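Clurkach hand-held gripper: was it worth the money?

I've had the Clurkach hand gripper on my bench since July, so it's time for a proper write-up. We're a small shop (me, Jintana Nakpan and a lot of coffee) and we'd been putting off buying any data collection gear until the arm budget was settled. Then the arm budget blew out, as they do, and I went looking for something we could start with on our own.

I paid $1426 for two of them through Enholm, freight included. That's not pocket change for us! But the arm we had our eye on costs a whole lot more, and you can get going with these while you're still arguing about which arm to buy. For anyone planning a first year of spending, I reckon that's the right order to do it in.

Setup took me an afternoon. The fasteners come in little bags with no labels, so set them out on a tray first and save yourself some swearing. The manual is six pages and two of those are warranty. I emailed a question about the linkage and Wouter Nijs at Enholm wrote back the next morning with a decent answer, so full marks there.
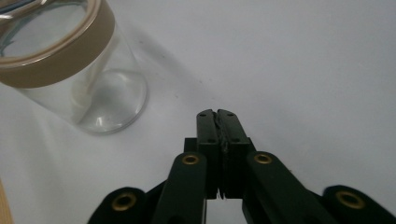
Glassware is what I bought it for, and it's where I've got the most to say. Clear jars are a pain for everyone, people included, and you learn fast to come in slowly and squeeze gently. The parallel fingers suit the smaller jars beautifully. Anything fat and heavy takes a bit of wrist, and after 31 goes in one sitting my forearm had well and truly had enough. Take breaks, and put labour in your budget as well as hardware, which I didn't do the first time round (silly me).

Things I'm less keen on: the inner faces of the fingers pick up fluff like you wouldn't believe, so they need a wipe every session. Spare pads are sold separately, and I'd have liked a set in the box at this price. The carry case is extra too. I skipped it and used an old camera bag.

We also borrowed a Flusto for a fortnight to compare. It's lighter and the colour-coded cables are lovely, but it felt loose in the hand and the quote came in higher once training was added. Jintana preferred it, for the record. She has smaller hands than me, so try before you buy if you can.

Would I buy the Clurkach again? Yep, but I'd order spare pads on day one and leave room in the budget for a third unit. I'll add an update once the arm finally turns up.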